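August, 6:40 a.m. start

Spent the first hour on the clip index instead of collecting. The loader was dropping the last second of every clip and padding with a repeat of the final good image, so the motion labels near the end were all reading as "stopped." Fixed by reading the clip length from the log file and ignoring the header. Reindexed the Prerero set overnight copy and compared against the old index. Labels now agree with wheel odometry at both ends. The earlier training run on that set should be treated as suspect. I have marked it that way in the sheet but have not deleted the weights.

Collection target for the path-following model is still 1000 usable clips. "Usable" was redefined this week after a long argument with Berenice Escobedo. The old rule threw out anything below the sharpness threshold. Her position is that the patrol unit will see blur whenever it is moving on rough pavement, and a model trained only on sharp input will fail the first time the mount shakes. My position was that we can add blur in software. We ran both on the Lodirine holdout. Synthetic blur did well on uniform shake and badly on near objects, where the real smear depends on distance and the synthetic one does not. She was right about the near objects. New rule: keep blurred clips if a person can mark the drivable edge on both sides without guessing. Discard otherwise, and log the reason.

Labeling scheme as of today:

- drivable surface
- left boundary
- right boundary
- sky
- ignore

I wanted a separate class for the strip of dirt where pavement meets a boundary. Tried it on a small batch. Two labelers drew it differently enough that the class was useless, so it is folded into "ignore" again. The planner keeps a margin from the boundary anyway and will not be asked to drive on that strip.

Boundary classes remain a problem. The network trained on Sernetti has learned "boundary" as "solid thing with a straight top," because every boundary at that site is a block wall. On mesh it marks the gaps as free space and the posts as obstacles, which gives a striped mask and a planner that hesitates. Adding more block wall will not help. The set needs corridors where the two sides are different materials, with the path running between them at a shallow angle. Asked for ten more passes of that type. Got three this morning before the battery alarm, which I will accept.

Reviewed the passes at lunch. Exposure was steady under the overcast. Good separation between pavement and right boundary, weaker on the left, where the fence is close and dark and the lower edge goes into shadowed ground. I labeled the left edge by hand at the near end and let the interpolation carry it toward the vanishing point. It drifted onto the pavement by a visible amount. Corrected and re-saved. The interpolation tool assumes a straight base line, and lens distortion close to the mount breaks that assumption. Either undistort before labeling or fit a curve. Undistorting first is cleaner, but then the labels have to be warped back for training on raw input. Leaving this open.

Small objects above the boundary line (birds, wire, a distant pole) go to "sky" if they are thin or far away, and to "ignore" if a labeler has to stop and think. Wrote this into the guide because the labelers were spending time tracing wire by hand. One of them had traced the coils individually, very neatly, on a full clip. Kept the file, asked for no more of them.
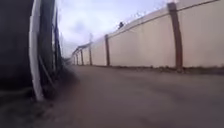
Ran the current weights on the new passes without retraining, to get a baseline. Drivable surface is fine through the middle distance. Past that the two boundaries merge early and the network closes the path before it really ends. I suspect the input resolution. At the far end the whole corridor is only a few pixels wide after downscaling. Will try a second crop centered on the vanishing point and fed in at full resolution. Cost on the onboard computer is around 10 milliseconds, within budget if the Gape logging process stays off.

Mesh result is as expected: stripes on the left. The baseline masks are saved next to the hand labels for comparison after retraining.

To do tomorrow:

1. Fit a curve in the interpolation tool and test it on the left edge only.
2. Collect the remaining mixed-material passes, spare battery charged this time.
3. Send Berenice the blur comparison with the near-object clips split out.
4. Check whether the index bug touched Lodirine. Same loader, so probably yes.

Stopped at 5:15. Retraining is queued with the corrected index.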